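Our spring flower show is back on, and I for one am delighted! After a year off while the roof was mended, the Disthorpe Spring Show returns to Estach Hall this April, with doors open from 10am and tea on the go until the last cake has gone.

I popped in to hear the plans and came away with a list of things I want to grow (again). There are 31 classes this time, five of them new, and the one everybody was chatting about is the foliage class. You don't need a single bloom for it, just a healthy houseplant in a pot, so those of us who can't keep a sweet pea alive finally have a chance.
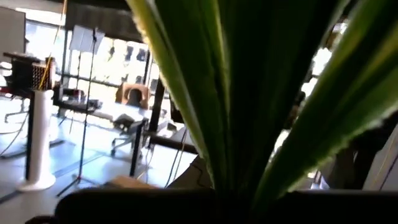 Long green leaves with paler yellow-green stripes.

Last time the show took £845 on the door, and the hope now is to get to £1000, with all of it going towards new paths at the Zaki Road allotments. If you've ever tried to push a wheelbarrow up there in the wet, you'll know how badly they're needed! Entry is £2, children get in free, and the raffle has a garden bench from Trukon as top prize.

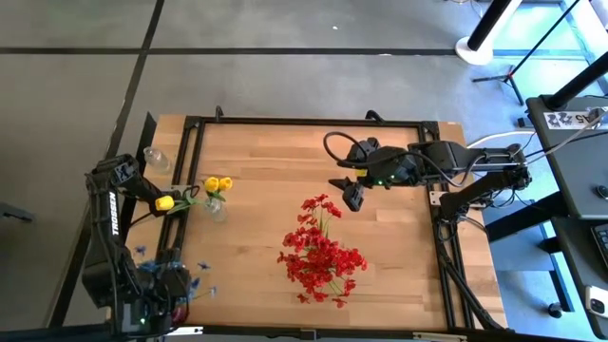 Entry forms are in the library and at the bakery, and they need to be back the evening before the show by 6pm. Vases can be borrowed on the day but do bring your own if you're fussy about the shape, as I am. Parking is tight at the hall, so I'll be walking down with my pot in a carrier bag and hoping it doesn't rain. Staging is from 7.30am, and judging starts at 9am sharp.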